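I finally tried the slow-rise milk bread from Kaede's recipe, and I'm completely hooked! You cook a bit of flour and milk into a paste first, let it cool, then knead it into everything else. Fourteen minutes by hand (my forearms!) and the dough went all silky.
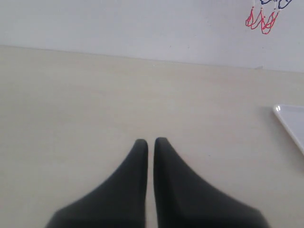

A pale tabletop. My favourite kind.

I left it in the fridge overnight -- 9 hours -- and shaped it before breakfast on Monday. Next time I'm adding black sesame, and Renji wants me to try it with a swirl of red bean. There's half a loaf left for toast.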